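Shop Supplies > Hand Protection > Knit and Fabric Gloves

Binine Work Gloves, Bench Assortment

A mixed supply of light gloves for sorting, packing and general bench work. The assortment has two types: a cream knit glove with orange coated fingertips, and a plain black fabric glove with a printed back. Both lie flat, so a basket or shallow bin is enough to store them.
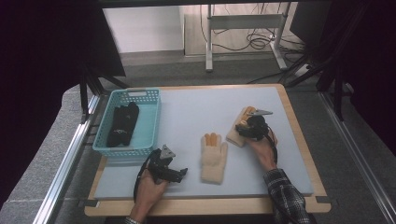
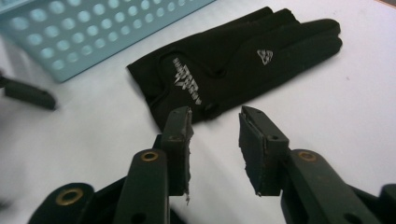 The knit glove is the one most shops go through fastest. The coating covers the fingertips only and leaves the palm and back of the hand uncovered. It is meant for handling cartons, small parts and hand tools. It is not rated for cuts, heat or chemicals, and should not be used near rotating machinery.

The black glove is softer and fits closer. Customers mostly buy it for inspection tables and for light assembly, where a coated finger can leave marks on a finished surface. The seams follow the fingers and the thumb. If you are between sizes, order the larger one.

Ordering

Item: Binine bench assortment
Sizes: S, M, L, XL
Small pack: 5 pairs, one type and one size
Case: 400 pairs, types and sizes can be mixed by full small packs
Shelf code: Prorcombe 43

Cases ship from the Figueiredo warehouse. Small packs ship from the store, usually the same day if the order is in before noon. Storage baskets are sold separately - see Bins and Trays.

Care

Shake out dust before washing. Machine wash cold with mild soap, wash the two types separately, and hang to dry. Do not bleach and do not tumble dry, as heat stiffens the coating. Replace a knit glove when the coating starts to crack or peel at the fingertips.

Returns

Unopened packs can be returned within 4 weeks. Opened packs can be exchanged for another size if the gloves have not been worn. Mixed cases are packed to order - please check sizes with your crew first. The size chart was updated in May, so older printed copies should be thrown out.

Filed under: Gloves, Bench and Packing, Bulk Packs

Contact Plerkov Supply | Copyright Plerkov Supply | Back to top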